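Review: the Stilura story planner, after one very messy novella

Posted 3/10/26

I finished the draft! Twenty-odd thousand words of generation ship, mutiny and hydroponic beans, and I did the whole thing in Stilura, so it seems only fair to write up how it went.

For anyone who hasn't come across it, Stilura is a paper planner for people who write long fiction. It's a ring binder with card dividers and loose sheets, and the sheets come in four kinds: people, places, threads and scenes. You fill them in, shuffle them about, and write from them. There's no app. I came to it after years of notes in the backs of other notes, and a spreadsheet I'd rather not discuss.

The scene sheets are the best part by a mile. Each one has a box at the top for what the character wants, a wide middle for scribbling, and a narrow strip down the side for things you need to remember later (who has the key, who knows about the airlock, what colour the captain's coat was). I can't tell you how many times that strip saved me. My story runs on two timelines, one in the year 3006 and one a good deal earlier, and when I lost my way I just pulled the strips out side by side and there it all was. Lovely!

You get 100 scene sheets in the binder. That was plenty for a novella, even with my habit of writing every quarrel twice. A full novel might want a refill pack, and the refills are sold by kind, so you needn't buy more place sheets when you've only got one spaceship.

The paper is thick enough for a fountain pen. I used a fairly wet blue ink and got no bleed at all, though left-handers should give it a moment before turning over. The rings open with a proper snap and close flush – mine have had six months of being yanked about and still line up.

Now the grumbles. The people sheets ask for far too much. Favourite food, first memory, star sign... my engineer, Skaltari, is a cloud of intelligent dust and doesn't have a favourite food. I crossed out half of each sheet and used the space for dialogue, which worked well enough, but I'd love a plainer version with a name at the top and lines underneath. Roya Azimi in my writing group uses the same planner for ghost stories and she had the same moan, only with more swearing.

The thread sheets took me longer to get on with. They're laid out sideways, with a line across the middle for marking where a subplot comes up, and for the first few weeks I ignored them. Then Chun-yin Fang read my opening chapters and asked what had happened to the stowaway. I had completely forgotten the stowaway. Out came the thread sheets, in went a row of crosses, and I could see a gap of 23 scenes where the poor lad simply wasn't on the ship. So they stay, and I now fill them in at the end of each week with a cup of tea.

One small thing about size. The binder is wider than it looks online and won't go in an ordinary satchel. I ended up leaving it on the desk and carrying three or four scene sheets in a folder when I wanted to write on the train.

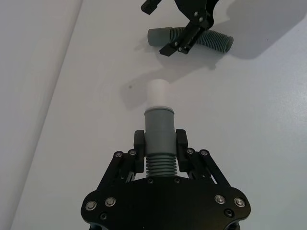
I'd buy it again, and I've already ordered scene refills for the next one, which is called Forkerstead and is set on a moon with terrible weather. Same engineer, new captain, and this time the stowaway gets his own divider.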